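Wiltedari gripper, eight months in

I bought the Wiltedari in March, on the strength of a demo reel in which it picked up an egg. I have never needed to pick up an egg. I run a small demo stand and lend a hand with other people's demo stands, and what I needed was something that would pick up soft, stupid, awkward things in front of children for hours and not hurt any of them, the things or the children. So this is a review by someone who uses grippers for squashy objects and has opinions about screws.

First, what's good, and there's a fair bit. It bolted onto our arm with the Ostwood adapter plate in one evening. The wrist connector is keyed so you can't put it in wrong, which puts it ahead of the Tundutora I had before, whose connector could be put in wrong two different ways. The fingers are shaped nicely, with rounded tips, and don't leave marks on foam or fleece. It's quiet. The software has a simulator that more or less resembles the real hand, and the manual was written by somebody who had met one.

Force control is decent when it works. You set grip as a number from 0 to 100, which isn't newtons or anything else you could look up, but you get a feel for it. Plush toys like 39. Foam blocks are happy there too. Above 80 you are making a point.

Now for the part where it went wrong.

The hand has a feature called Hold Assist. If it thinks an object is slipping it squeezes a little harder, checks, and squeezes again. On a rigid object this is lovely. On a stuffed animal, the stuffing moves out of the way, the hand decides this is slipping, and it squeezes harder, at which point more stuffing moves out of the way. You can see where this is headed. It took me longer, as I was talking to a parent at the time.

By the time I looked at the tablet the grip reading had gone from 39 to 92 and the hand would not let go. I pressed Release. It said "Object unstable, holding." I pressed it again and got the same message, with what I felt was a slightly firmer tone. The application stop paused the arm and left the fingers where they were, clamped. That part is in the manual, on page 61, under "Power Loss Behavior": the hand keeps its grip when motion stops, so that it doesn't drop a heavy part on your foot. Fair enough for a heavy part. For a stand where small hands go near the fingers, it's a setting I would have liked to be asked about during setup, in large type.

No hands were in there. I want to be clear about that, and also clear that it was our barrier tape and my colleague's habit of standing in the right place that saw to it, and nothing in the gripper.

Getting the toy out took a hex key. There's a manual release on the drive, behind a cover held on by two screws, and the hex key for them lives in the box the hand came in. I suggest you move it out of that box now. I'll wait.

I wrote to support that night. They answered the next morning, which I'll give them, and told me that soft objects are "outside the recommended workpiece profile." The demo reel has a sponge in it. I sent them a link to their own sponge. A week later a firmware update appeared with a line in the notes about improved slip detection for compliant objects, and nobody mentioned the sponge again.

With the update on, I spent an afternoon trying to make it happen again, using the same spotted toy, since it had already been through the worst.

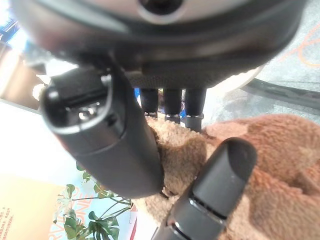

Hold Assist now stops climbing after three tries and puts up a warning, and Release means release. I couldn't get it to run away again with the feature on. I did get it to stall once by picking a toy up by its seam, and it let go when told. I still leave Hold Assist off for anything with stuffing in it, and I've set the force ceiling to 50 by hand, in the config file. There's a slider for it in the app as well, but the slider goes back to default whenever you restart. Support say they know.

A few smaller gripes while I'm here. The screws work loose. I check them before every session with the driver set to the low end and a dab of threadlocker, and I still find one that turns more than it ought to. The supplied cable is too short if your controller sits on the floor, and the extension costs 295, for a cable. The warning tone is the same note as the "task complete" tone, played twice.

Would I buy it again? Probably, with the new firmware, and only after asking about the grip-on-stop behavior in writing. A friend's stand uses the Rajan, a cheaper two-finger thing with a spring return, so it opens when the power goes. It's ugly and it drops stuff all the time. If your visitors are under ten, I'd look at that one first.

Three and a half stars. It was four before the update that reset my slider.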